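# The offsite won't fix your managers

Every March, the company I used to work for sent its team leaders to a conference centre outside Duneck for two nights. There were lanyards. There was a man with a headset microphone. On the second morning we were asked to write down the kind of leader we wanted to be, seal it in an envelope and hand it in, and the envelopes would be mailed back to us in the fall. Mine never came. I didn't notice until somebody else brought it up at lunch.

I've been to four of these now, with three employers, and I've grown doubtful that leadership is a thing you can be taught in a room with a carpet that loud. I don't mean that people can't get better at managing. They can, and I've watched it happen. I mean that the business of selling leadership has very little to do with it.

Consider the price. The last program I sat through was run by an outfit called Savico, and it cost $2,646 a head. There were 18 of us. Do the math and you'll find a sum that would have paid for a part-time scheduler for most of a year, and a scheduler was what our floor had been asking for since the previous one left. Half the conflicts we were being trained to "hold space for" were about shifts. We could have held a lot less space with a decent roster.

What we got was a colour wheel. I came out as a teal, meaning that I value harmony but can be stubborn under pressure. I'd like to meet the person who isn't stubborn under pressure. The facilitator told us the model had been tested on more than 1,000 managers, and when someone asked what it had been tested for, he said it was a great question and moved along to the breakout groups.

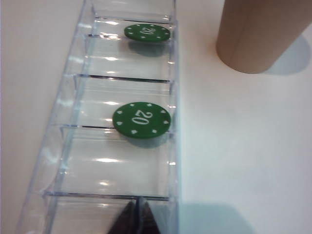 *Clear chip tray on a white table.*

The favourite exercise at these events is some version of the wager. You're given a pretend budget, a pretend crisis and 30 minutes, and you have to place your bets on people, product or process. Then the room talks about risk. I found it fun, the way cards are fun. But a bet with nothing behind it tells you next to nothing about how a person behaves when the payroll is short, or when a good worker has to be told she isn't getting the job she was promised. The boldest man in our group, who put everything on one square and got a round of applause, once took six weeks to approve a replacement kettle.

Defenders of the offsite will say I'm missing the point. The real value is in the relationships, they say, and the time away from the phone. Maybe so. I did get to know a woman from the Akbari warehouse on the shuttle bus, and she has since saved me from at least two bad decisions. But we met on the bus. I'm not sure Savico should get the credit for the bus.

The other defence is that it shows staff the company is investing in them. I'd take that more seriously if anyone followed up. At Jusby, where I went next, they tried something cheaper. New supervisors spent their first two months paired with an older one, and every Friday the pair went over one thing that had gone wrong. It was dull and sometimes awkward. Mine told me I interrupted people, and then she told me again a week later, and by the fifth time I'd begun to hear myself doing it. No colour wheel had picked that up.

I won't claim that Jusby solved anything. Some of the pairings were terrible, and at least one older supervisor used his Fridays to complain about parking. The scheme was also the first thing cut when a new director arrived - she had a program she'd liked at her last place, and it came with a workbook.

So here's what I'd ask of anyone about to sign the cheque. Go and find the people who went last time. Ask them to name one thing they do differently now, and then ask the people who report to them. If the two answers match, book the centre and enjoy the buffet. If they don't, ask your supervisors what they're short of and spend the money on that.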